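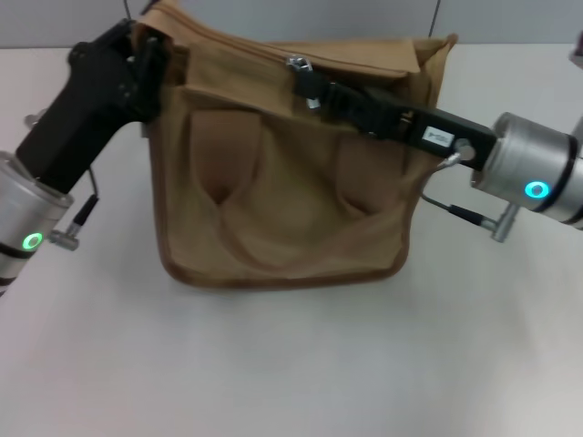
Flakesus two-arm kit for bag zippers, worth it?

Posted by Kartini Halim, November 15, 2020

Small shop, we pack canvas bags. Looking at the Flakesus kit, two arms plus grippers, mostly to hold a bag up and run the zipper. Quote was 3107 for an 18 month lease, training extra. Soft fabric is my worry. Rep says "handles any textile" which, hm. Anyone running it on bags that slump?

Magaña
Yes. Works fine. Get the lease.

Sơn Âu
Had one since March, different size bags. Depends on the bag. Stiff canvas ok. Soft canvas with a floppy front, you need one gripper pinching a top corner the whole time, other one does the zipper. Let go and it sags and the pull wanders off. Took us 5 tries to get a grip setting that didnt crease the flap.
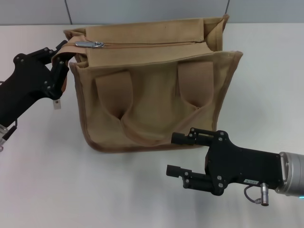 Also ask what fingers come with it. Stock ones are hard and slip on thin metal pulls. We bought the padded set from Brovau, 33 each, much better. Training day was good but short, write everything down.

Speed: slower than a person. Ours earns its keep on the evening run, not days. Ask them for a trial with YOUR bag, not the demo one, they'll do it if you push.

Plamcombe
Second the trial. We sent ours back, support took forever to anser emails. Arms themselves were ok. Check the cancelation terms befor you sign.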